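24 August 2026

Up early to check the cider. The carboy in the cellar has finally gone quiet, 11 days after I pitched the yeast. Took a reading and wrote it on the tape. Tasted a little from the sample tube – sharp, a bit thin, no off smell. I'll leave it alone until the weekend.

Drove to Custon for bottles. The shop only had the tall green ones, so I bought 2 cases and will make them do. Stopped at the Sodwood tasting room on the way back. They have the Qaisi perry on again, the one I liked in March. It was sweeter than I remembered. I had a half pour and took one bottle home for the fridge.

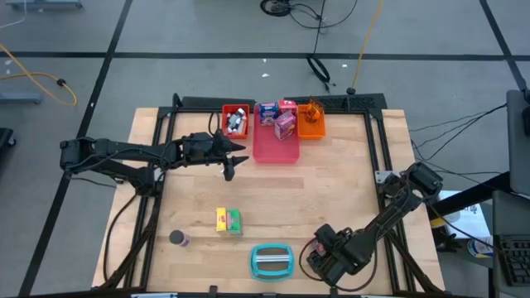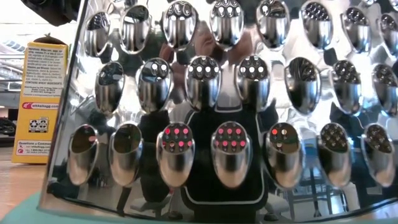
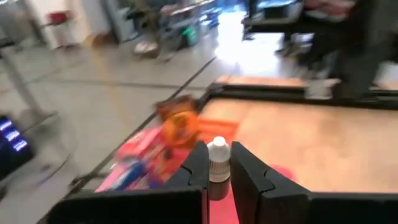

Bench, grater close up, and the small bottle with the white cap.

Spent the afternoon on labels. I have 243 left from the old roll and the glue is going on some of them, so I set the bad ones aside. Also went through the notebook and found that batch 473 was never written up past the first racking. I think it was the Skistia apples with the brown sugar, but the page only says "good color, needs time." I need to write more down.

Rain after supper. Rinsed half the bottles and left them upside down on the rack – the rest can wait until tomorrow. Need to buy caps and more sanitizer. Feet sore. Bed by ten.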